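Likia Color Panel Power Strip

Item: Likia Color Panel, white
Sold by: Shukla Home & Desk
Condition: new, boxed

We have carried power strips in the shop for years, and most of them are the sort of thing you push behind a cabinet and forget. The Likia is one we ended up putting right on the counter, where people kept asking if we had any for sale (we did not, at first, and Sneha Agarwal had to write down a waiting list on the back of a delivery slip!). So now it has a page of its own, and we are very glad to finally offer it to everyone.

The idea is simple and, we think, rather sweet. The body is white, and the sockets sit on square panels in different colors, so you can say to somebody in the next room "pull the yellow one, please" and they will know what you mean. If you have ever crawled under a desk and unplugged the wrong lamp, or the router, or somebody's half-charged laptop, you will understand why Pramila Uniyal bought one for her sewing room and came back for a second one for the kitchen. She keeps her iron on yellow and her machine on pink and says she hasn't mixed them up yet.

There are USB ports at one end, on a blue panel, and those get used more than anything else in our house. Phones, the little reading light, my daughter's headphones, they all take turns.

What comes in the box
Likia Color Panel power strip, white
Printed instruction sheet
2 mounting screws, for customers who like to fix it to the wall or the side of a desk

Please read the instruction sheet before you plug in anything that heats, and don't plug one strip into another. Keep it indoors and away from sinks. For cleaning, unplug it from the wall first and wipe it down with a dry cloth. White does show dust, there's no getting around that, and a soft old toothbrush is good for the edges.

People often ask whether adapters fit, and that depends on the shape of yours. Slim ones are no trouble. A chunky block will cover part of its colored panel, and if it is an especially wide one you may want to give it an end socket so it doesn't crowd its neighbor. Fatima Matlala, who answers our mail, is happy to look at the measurements of your adapter if you send them along. 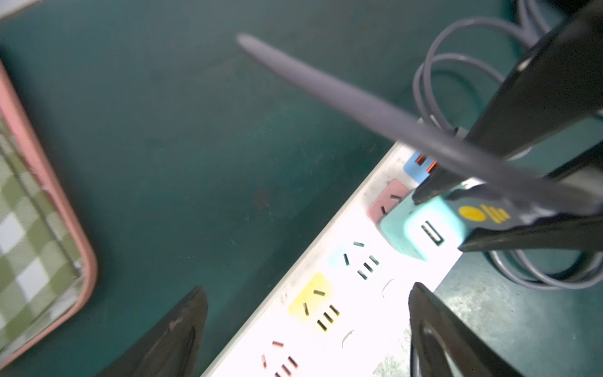
Likia Color Panel with a mint-colored USB plug adapter in the pink socket. Adapter not included.

Delivery and returns

Orders are packed by Normunds at our Bokora warehouse and normally leave within 2 working days. You have 20 days to send the strip back if it isn't right for you, and all we ask is that you put it in its own box with the instruction sheet. Larger orders for offices and classrooms (16 strips or more) go out on a separate delivery, so do write to us before ordering and we will work out the shipping together.

The mint adapter is a separate item, and you're welcome to ask Fatima about it when you write.

Page last updated September 25, 2018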